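Home | Projects | Writing and Literature | Past Reports | Contact

A Mystery in Instalments: Writing and Testing "The Willey Inheritance"
2025-01-17
By Catriona Hepburn

Background

My project was a short detective story published in parts, with readers able to comment between one part and the next. I wanted to find out whether a fair-play mystery (one where the reader gets every clue the detective gets) still works when people have a week to think about each chapter. Most mysteries I have read were read in two or three sittings. I rarely stopped to work anything out. I assumed the author would tell me in the end, and the author did.

Stories in weekly or monthly parts used to be a normal way to read crime fiction, and a lot of the habits of the form come from that time. Chapters end on a question. Characters are given a strong trait so they can be recognised after a gap. The detective sums up the case for a friend who seems a bit slow, which is handy for a reader who has forgotten the last part. I wanted to try these habits out and see which ones I needed.

The story

"The Willey Inheritance" takes place in Brarnari, a small town I made up, in 1931. Old Mrs. Willey dies in her sewing room with the door bolted from the inside. The doctor calls it heart failure. Her niece does not agree, and writes to Parsons, a retired railway clerk who once sorted out a matter of missing freight money and has been treated as a detective ever since, against his wishes.

I chose a railway clerk because I wanted somebody who thinks in timetables. Parsons does not notice mud on boots or cigar ash. He notices when a person says they did two things that could not both fit before lunch. This meant the whole plot had to hang on times, and I drew up a chart of where each character was on the day of the death before writing any of the prose. The chart went through several versions. In the first one the murderer had no time to eat, sleep or commit the murder.

The will was the second problem. I had the killer inherit too clearly, so I gave Mrs. Willey a brother overseas who would get the house under an older will. This brother never appears. He is mentioned in letters only, and several readers suspected him to the end.
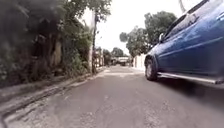 Setting the story in one street helped a lot. All of the suspects live within sight of the Willey house, so nobody needs a long trip to be questioned, and Parsons can do his rounds on foot. It also gave me a simple way to handle alibis. If the piano teacher was at her window all morning, she should have seen the coal man, and if she did not see him then one of them is wrong about the time. I kept a sketch map beside the chart and checked one against the other at the end of each writing session.

Method

The story was posted in 4 parts on Midus, the class writing site, starting in September. Each part had a limit of 1000 words. Comments stayed open for a week after each part and then closed, and I read them before finishing the next one. I had the solution fixed from the start and did not allow myself to change it. I did allow myself to change how much attention a clue received.

Midus shows how many times a page has been opened but not how long anybody stayed on it. Across all the parts the pages were opened 819 times. I don't put much weight on this number, as I opened them often myself to fix typing errors, and the site counts every visit.

The last part was the hardest to fit under the limit. My first draft ran over by 400 words, nearly all of it Parsons explaining. I had written the kind of scene where everyone is gathered in the parlour and the detective goes around the room accusing people in turn. It was fun to write and slow to read. In the version I posted, Parsons talks to only two people, at the kitchen table, and the killer is one of them.

What the readers did

Readers commented most after the second part and least after the third. I expected the opposite. The second part ends with the discovery that the clock in the hall had been stopped and restarted, and this gave people something definite to argue over. The third part has more important information in it but it comes out in conversation, and I think it was read as filler.

The bolt on the door was the clue I worried over most. The trick is a plain one: the door was never bolted when the household thought it was. The lodger who "broke it down" was the first to reach it, and everyone else took his word. Splintered wood was found on the floor afterwards and was accepted as proof. The splinters are described in part one as dusty. A fresh break should not be dusty - the damage had been done days before, while the family was at church, and hidden behind a curtain.

I used the word "dusty" once and did not repeat it. One reader caught it within a day and posted the full solution to the bolt, which was discouraging for an afternoon. What happened next was useful, though. Other readers did not believe the comment. They pointed out that an old house is dusty anyway, and by the end of the week the correct answer had been talked down and dropped.
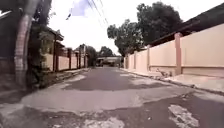
Alistair Morrison wrote that the dusty splinters were fair but that the church visit was not, because it comes up only in part three, by which time a reader has stopped thinking about the door. He would have put one line about Sunday into the opening, even something as small as a hymn book left on the hall table. He also felt that Parsons is too sure of himself in the last scene for a man who says in part one that he has never solved anything.

I agree with the first point and have since added the hymn book. On the second I am less certain. Parsons is sure of the times and unsure of everything else, and I tried to show this by having him ask the killer to correct him if he had the morning wrong. Perhaps it needs to be clearer. In a longer version I would let him make a real mistake earlier on, in front of somebody whose opinion he minds.

Problems

The gap between parts caused more trouble than I planned for. Readers forgot names. The piano teacher and the niece were confused so often in the comments that I began mentioning the piano whenever the teacher came in, and looking back it is a bit much. I now understand why older serials give people a limp or a favourite saying.

I also found that I was tempted to answer comments. When a reader built a good theory on a wrong fact, I wanted to put them right, and did so once, regarding which stair creaked. After that every comment about the stairs took my silence on other matters as a hint. I stopped replying altogether from the second part on.

The period details took longer than the plot. I spent most of one weekend on when a small-town post office would have been open, for a letter that was cut in the next draft. The language gave me trouble as well. My first draft had everyone speaking like a butler. I read the dialogue out loud and changed anything I could not say without slowing down. There are still a few lines for the doctor that I would like to fix.

Results

The solution was guessed in part by several readers and in full by none. Most had the right killer with the wrong method, or thought the bolt was a trick but blamed the overseas brother. I take this as a fair result for a story this short, although a full correct answer from at least one reader would have been better proof that the clues were all there.

Reading week by week did change how people treated the clues. They went back to earlier parts and quoted them. They also gave weight to things I had put in without thinking, such as the colour of a teapot, which had a theory of its own for a while. With a novel read quickly I doubt the teapot would have come up.

Next steps

I plan to revise the story as one continuous piece without the part breaks and give it to readers who did not see the first version. The chapter endings will need work, as a few of them stop on a question that is answered in the next line. The chart and the street map will be attached to the revised copy as an appendix, with the solution on a separate sheet at the back.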